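*Updated November 12, 2021*

Every travel site has a list of clever ways to get food home from a trip, and most of them read as if the writer has never opened a suitcase full of plum jam. I've tried a good number of these at my own kitchen table. A few hold up.

## Jars

The usual advice is to wrap a jar in a T-shirt. Fine, if you don't care about the T-shirt. What breaks jars in my experience is another jar, so I keep them at opposite ends of the bag with shoes in between. Tape over the lid does very little for a loose one. Tighten it first, put a square of plastic wrap under the lid if you can open it, and bag each jar by itself.

I don't buy the claim that rolling jars in a towel makes them "airline proof." I lost a jar of quince from Hourani that way, and the towel.

## Spices

Market sellers will tell you their paprika keeps for years. It keeps, in the sense that it stays red. Smell it when you get home and again two months later and decide for yourself. Buy small. I paid 800 for a sack in Temar that looked like a bargain, and I was still putting it in soup the following March.

Paper bags leak along the bottom fold. Move ground spices into a zip bag the same evening, and squeeze the air out before closing. Don't store different ones together in the same outer bag unless you want everything to taste of cumin.

## Cheese and cured meat

Check the customs rules before you leave, on the official page for your own country. Forums are full of people who "never had a problem," which tells you only that they weren't stopped.

Vacuum packing at the counter is worth paying for with hard cheese. For soft cheese I'd skip the whole idea and eat it there.

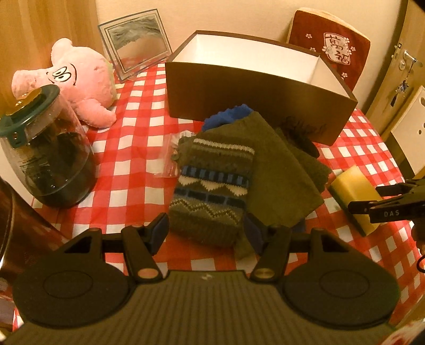
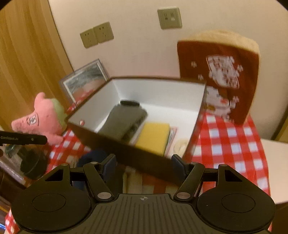
## Dried fruit and tea

These travel well whatever you do, so ignore anyone selling you a special tin. The Lidari travel tin costs 50 and has a lid that pops open when you lean on it. A clean coffee can works as well.

Put new dried fruit in the freezer for a few days before it goes in the pantry. I thought this was fussiness until I had moths.

## Cooking it once you're home

- Don't save the good stuff for a special dinner. It'll go stale while you wait.
- Salt brined things late. Samira Farah, who has a stall in Temar, soaks her pickled peppers for an hour first, and I've come around to that.
- Recipes printed on souvenir packets are often wrong on water. Start with less.
- Bread mixes: leave them on the shelf. The Numlow one made a brick both times I tried it.

Some people swear that honey crystals mean the honey was cut with sugar. They don't. Most real honey sets sooner or later, and a jar standing in warm water will loosen it. Keep the water well short of boiling and stir now and then.

Widad Khasawneh wrote in to say that olives travel best in their own brine inside 2 bags. I still think they leak, but I'll try it her way on the next trip.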